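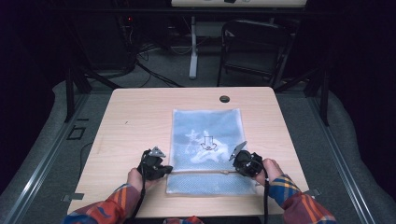 Skarkcombe graduates were told at an open session that most of them would not need a second full degree to move into a better-paid finance role, and that a part-time certificate would cover the skills employers asked for most often. The remark came from Werkik, the training provider that will run the new program with Skarkcombe College of Business.

SKARKCOMBE, 11 Apr 2023 – Skarkcombe College of Business and Werkik have opened applications for the Graduate Certificate in Applied Finance. The certificate is a 12-month, part-time program for working adults who hold a bachelor's degree in any subject. The first group starts in July and is limited to 80 students.

The program consists of seven modules:

Financial accounting
Corporate finance
Business statistics
Cost control and budgeting
Credit and risk
Tax for managers
Capstone project

Modules are taught in sequence. Classes meet online on weekday evenings, with four weekend sessions held on campus. Each module is graded on written assignments and one supervised exam. The capstone project replaces the exam in the final module and may be based on a problem supplied by the student's employer, subject to written consent.

Credits earned may be transferred to the college's MBA program. Students who pass all modules can be excused from up to four MBA courses, depending on grades. Transfer requests must be filed with the admissions office before MBA enrollment.

Course software is supplied by Gidileck – access is included in tuition and ends when the student completes or leaves the program. Tuition may be paid in full at registration or by module. Employers paying for more than one student will receive a single invoice.

Two years of full-time work experience is required. Work experience may be in any field. Applicants without a college-level math course must pass a placement test before registration. The Liu Scholarship, which covers tuition but not exam fees, is open to first-group applicants and requires a separate form.

Applications are made through the college website. Media inquiries should be sent to the Skarkcombe College of Business press office.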